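Subject: Re: [pastora-users] Streaming parser for large config files

Dirceu Camargo wrote:
> Has anyone tried the new YAML reader in Pastora? My file has
> 3,776 entries and the old one takes forever.

Yes, and I love it! I moved our Koster settings over in November and the load went from 16 seconds to 4 – same file, no edits.

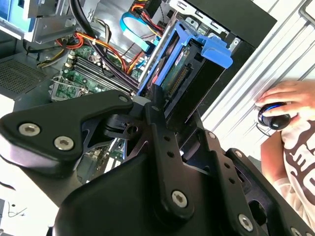 Upgrading

Get release 11, set reader=stream, and restart. Anchors work fine (I checked ours twice!). Comments are still dropped on save, so keep a copy.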